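台面清洁与日常养护须知

Gisetier居家服务中心 住户服务资料

浅色台面易显水痕、茶渍和油污。为延长台面使用年限,减少不必要的翻修,本中心现将日常养护办法整理如下,供各住户参照执行。本须知适用于厨房操作台、工作间台面及一般家用桌面。天然石材台面另见《石材养护须知》。

一、日常擦拭

每日使用完毕后,应先用干软布扫去碎屑,再以拧干的湿布顺同一方向擦拭,最后用干布收水。面包屑、砂糖、细砂等颗粒物未清除之前,不得直接湿擦。抹布应按用途分开,擦灶台的抹布不得用于备餐区。

清洁液宜自行稀释。取中性洗洁精5毫升,兑温水1,000毫升,搅匀后装入喷壶,并在壶身注明内容物。配好的清洁液应在当周用完,不宜长期存放。

二、顽固污渍

茶渍、咖啡渍可用小苏打调成糊状,薄敷于污渍处,静置十分钟后以湿布抹去。敷料用量以盖住污渍为限,200克装小苏打一般可供一户使用一个季度。油性笔迹可用棉签蘸少量酒精点擦,擦后立即用清水过一遍。使用酒精时应关闭灶火,保持通风。

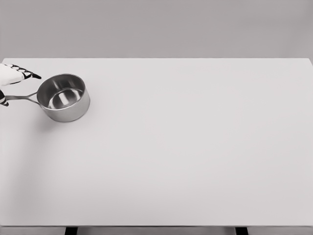 水垢多见于水龙头根部及水槽边沿。可将白醋与清水等量混合,以纸巾浸湿后覆盖五分钟,再行擦净。石灰质石材及水泥类台面不得使用白醋。含氯漂白剂不得与白醋或其他酸性清洁剂同时使用,亦不得先后用于同一处而不经冲洗。

三、防烫与防刮

热锅、烤盘应置于隔热垫上。切配食材须使用砧板。搬动较重的小家电时应抬起移动,不可拖行,必要时在底脚加贴毛毡垫。毛毡垫磨薄或沾油后应及时更换。

四、接缝与边角

台面与墙面相接处的密封胶每半年检查一次。发现发黑、开裂或脱落的,应将旧胶全部铲除,待基面完全干透后重新打胶。新胶固化期间不得沾水,固化时间以产品包装所载为准。八月潮气较重,打胶作业宜安排在上午,并适当延长晾置时间。

五、用品存放

清洁用品应集中存放于儿童无法触及的柜内,酸性与含氯产品分层摆放。不得以饮料瓶分装清洁剂。

住户如需更换密封胶条或毛毡垫,可向Bastos服务点登记领取。台面出现贯通裂纹或大面积鼓起的,请勿自行修补,应报Remmont维修组上门查验。

资料整理:Mylene Catacutan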